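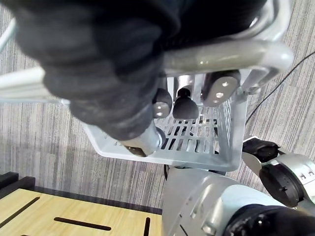

Fingertips against the handle of a white plastic basket, from the wrist camera.

About Prinura

We write the software that sits between what a robot sees and what its fingers do. Perception, grasp planning, contact control and the tools that hold it all together: those are our four desks, and on most days they are all in use before 8:30. We don't build arms or hands. We love the people who do, and we spend our time making their hardware more useful to whoever bought it.

How we got started

Halina Marciniak founded Prinura after years of writing motion code for packing lines, where every box was the same size and arrived at the same spot. She wanted to work on the messy things you find in a home or a stock room – baskets, bags, drawers, anything with a handle. Handles are wonderful problems! A shiny metal tube throws reflections that confuse a depth sensor, a perforated basket lets the floor show through the slots, and the hand itself blocks a good part of the view just when you need it most. Our first planner was written around exactly that kind of object, and plenty of that early code is still running.

There are 6 of us now, and we all write code, including Halina.

What we make

Kobori is our perception package. It keeps a running guess of where an object is, even when fingers are covering much of it, and it reports how sure it is. Planning gets both the guess and the doubt. If the doubt is too high, the arm moves for a better look before it tries anything.

Tadano is the planner and controller. It picks contact points, plans both arms together when there are two, and hands over to a force loop for the last bit of travel. The loop runs at 2,000 cycles a second, and we are a little proud of how boring its timing charts look.

Dravetti is the tooling, and it's the part our customers write to us about the most. It records camera views, joint readings and planner decisions on one timeline, so you can scrub back to the moment a grasp was chosen and see what the software believed just then. You can change a setting and replay the decision on the same data, without touching the robot. We built it for ourselves and couldn't imagine keeping it in a drawer.

How we work

Every change runs against our library of 324 recorded tasks before it goes near a real arm. Nearly 170 of them involve some kind of handle (we did warn you). When a run goes badly, we save it, name it and add it to the library, and the person who finds the cause gets to pick the name. That is how we ended up with a test called Soup Night.

We keep our release notes in plain words and list what got worse along with what got better. Support mail goes straight to the people who wrote the code.

Working with us

We work with hardware makers, university labs and a few small companies putting their first robot to use. Projects usually begin with your recordings loaded into Dravetti and a long call going through them together. We take on new projects each November, but questions are welcome all year, and if you have an object your robot just can't get hold of, please send it to us. We'd really like to try it.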